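Chapter 4
Grippers You Hold in Your Hands

By now you have a working bench, a power supply you trust, and probably a drawer full of servo horns you'll never use. Time for the fun part! In this chapter we build a pair of hand-held grippers, one for each hand, and use them to pick things up before any arm gets involved.

Why start without an arm? Because your own arms are very good ones. When you squeeze the handle and feel a packet slide out of the fingers, you learn more about finger shape in ten seconds than you would in an evening of reading code. The pair we build here follows the Firnora pattern, which Eero Aaltonen drew up in a shared workshop in Park and has reworked 19 times so far. The parts come to around 200 dollars if you print the bodies yourself, and most of that goes into the two cables and their connectors. Don't go cheap on those. A flaky connector will eat a whole weekend.

What you should know before you begin

You need to be able to crimp a connector, tap a small hole in plastic, and read the wiring diagram at the end of Chapter 2. If the diagram still looks like spaghetti, go back to it now and trace each line with a pencil – it really does help.

Packing as a first task

Lots of builders test a new gripper on wooden blocks. Blocks are fine for the first five minutes, but they're stiff and square, and they forgive almost everything. Snack packets are much better teachers. They crinkle, they bulge where you don't expect it, and they'll spin in your fingers if you grab them off center. Add a cloth bag and a tray and you have a proper two-handed job: one gripper handles the packet, the other steadies whatever needs steadying. 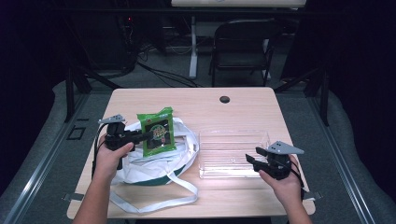 Figure 4.1. Two hand-held grippers at the packing table, with a green snack packet held over a cloth tote bag and a clear plastic tray at right.

Notice how each cable leaves its gripper. Cable routing gets its own section (4.2), and you'll want to read it before you glue anything. Keep some slack at the wrist, then try the full reach of both arms with the power off.

Words to know: jaw, finger pad, top plate, strain relief, stroke.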